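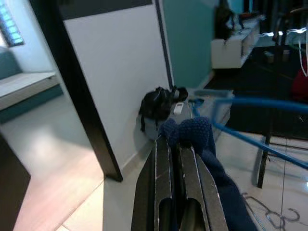 Figure 1. Knitted item held between the fingertips of a two-fingered gripper, above a tiled floor.

5 What a finished chore would have to be

The results in the previous section are given per grasp, in keeping with most of the work we compare ourselves with. A grasp is easy to define and easy to score. The fingers close, the item leaves the surface, and it stays up for the length of the check. On that measure the Nusmont arm did well at Valtcombe, and we have no wish to take that away from it. We are less sure that the measure has much to do with laundry.

Consider a knitted item held as in Figure 1. Under our rules, a held item that does not fall is a success. A person tidying a room would call it the beginning of something. The item has a body and a long loose part, and the fingers have hold of one place on it. Where the rest hangs, whether it will catch on a cable or the leg of a stand on the way across a room, and which way up it will arrive, are all questions left open at the moment the score is written down. We wrote down the score anyway, as did the earlier studies whose tables we copied the layout from.

5.1 Scoring by grasp and scoring by job

We therefore went back through the Valtcombe runs and scored them a second time by job. A job was written out beforehand in a single plain sentence: the shirt is on the hanger and the hanger is on the rail; the jumper is folded and in the pile; the basket is empty. A run counted only if a person who had not seen it could come to the end state, read the sentence and agree. There were 100 attempts in the set. Scored by grasp, the arm looks like a machine on the edge of being useful. Scored by job, 20 of the 100 attempts ended in a state the sentence described, and most of those were transfers, where an item goes from one container to another and its shape on arrival does not matter.

For hanging, the count was 2. We looked at both again. In one the garment sat on the hanger by a single shoulder, and whether that meets the sentence depends on how charitable the reader is feeling. We left it in.

It may be objected that job scoring is harsh because it multiplies small errors. It does, and so does housework. A shirt that is almost on a hanger is on the floor a little later, and somebody has to pick it up. The cost of that second handling is missing from every per-grasp table we know of, ours included.

5.2 The hanger as a test item

Clothes hangers deserve more attention than they usually get. In the Cruickshank task list they appear as a single entry, "place garment on hanger", with the same weight as "place block in tray". Anyone who has taught a child to do it will know that the entry hides a good deal. The hanger must be got out of a heap of other hangers, and wire ones in particular hook into each other at the neck. It must be held so that one shoulder is free. The neck of the garment must be found and kept open. Then one end goes in, the cloth is drawn across, and the other end goes in after it, all without the first slipping out. People do this with two hands and quite often a chin.

A rigid plastic hanger held upright in a two-fingered gripper is, from the point of view of grasping, a solved problem. It is stiff, its thickness suits the jaws, and it does not change shape when squeezed. We suspect that this is why hangers look so encouraging in demonstrations. The difficult partner in the task is the cloth, and the cloth is usually waiting in a heap while the easy part is done. 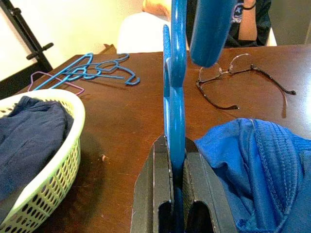

One reader of an earlier draft held that we were asking too much too soon, since a machine that can reliably pick up the hanger has shown the hard physical competence and the remainder is a matter of more data. The same reader thought our job sentences unfair to any system with a single arm.

We accept the second point in part. Some of the jobs would be awkward for a person with one hand, and a fair comparison would include such a person. We did not run one, and we should have. The first point we do not accept. "More data" is a prediction, and it has been offered for several rounds of this work without a date attached. If more demonstrations of the same kind closed the gap, one would expect the later Valtcombe sessions to finish more jobs than the earlier ones. They finished more grasps. The number of completed jobs per session went up and down with no pattern we would care to defend.

5.3 Things that were on the table

A further difficulty is the state of the workspace. Published tables are mostly bare, and kitchens and bedrooms are mostly otherwise. At Valtcombe we asked that surfaces be left as they would be in use, so a garment might have to be worked on beside a laundry basket, a tangle of hangers or a pair of eyeglasses. None of these is exotic. Each raises a question that the Cruickshank list has no line for. Should the machine move the glasses first? If it drags a sleeve over them and they end up on the floor, was the shirt folded successfully?

Under per-grasp scoring the glasses do not exist. Under job scoring they matter only if the sentence mentions them, and ours did not. We noticed this too late to rewrite the sentences and rescore, so the reader should take even the low figure given above as generous. A household would certainly count the glasses.

The shop-floor runs at Brondale showed the same thing in a milder form. There the parts were rigid, the bins were fixed in place, and staff had been asked to keep the bench clear. The arm did better, as everyone expected it to. It is fair to ask how much of the improvement belonged to the arm and how much to the people clearing the bench, whose minutes were not logged. We have since seen the Brondale figures quoted as evidence that the method "transfers". Our own reading is that the task was made to fit, which is a sensible way to run a workshop and tells us very little about a bedroom.

5.4 Time and attention

We have said nothing so far about speed. Slow is acceptable in a machine that can be left alone. A dishwasher takes far longer than a person at the sink and few owners mind. The trouble is that none of the runs in the set could be left alone. An operator stood by throughout, and in the hanging jobs the operator's hand was rarely far from the stop. If a person must watch the whole of a chore, the chore has not been taken off them. They have been given a duller one.

We tried to estimate how often the watcher was needed and gave up, having found that the operators disagreed about what counted as stepping in. Some would nudge a sleeve back on to the table and think nothing of it. Others stopped the run. From the February sessions onwards we asked for every touch to be noted, however small, and the notes are patchy enough that we would rather not build a table on them. Five runs have complete notes. In all five the operator touched something.

5.5 What we would accept

It would be easy to read this section as a claim that machines will never manage laundry. We make no such claim and have no basis for one. What we are asking for is a plainer kind of evidence. Write the end state down before the run. Leave the ordinary clutter where it is and include it in the sentence. Log every touch. Let someone who was out of the room decide whether the job is done. A system that filled one basket's worth of shirts on to one rail under those rules, with the operator in another part of the building, would persuade us more than any quantity of held hangers.

Until then, the answer to the question in our title is that the machines tested here can pick up most of the things a chore is made of. We would not yet leave one with the ironing.

Comments

Reader comment
I work on grasping and I still think 5.1 is a bit rich. Per-grasp scores exist so that labs can compare like with like. Your job sentences depend on who reads them, and you admit as much with the one-shoulder shirt. Did you have more than one judge per run? I couldn't find it in the methods.

Reader comment
Agree with the section on watching. We had an arm on trial in our packing room and the person minding it could have done the packing. Would like to see the patchy notes published anyway, patchy or not.

Reader comment
Please do the one-handed comparison. I hang shirts with one hand every day and it can be done, you lay the shirt flat first and go in from the hem. Has anyone tried giving the robot that method?

Reply | Report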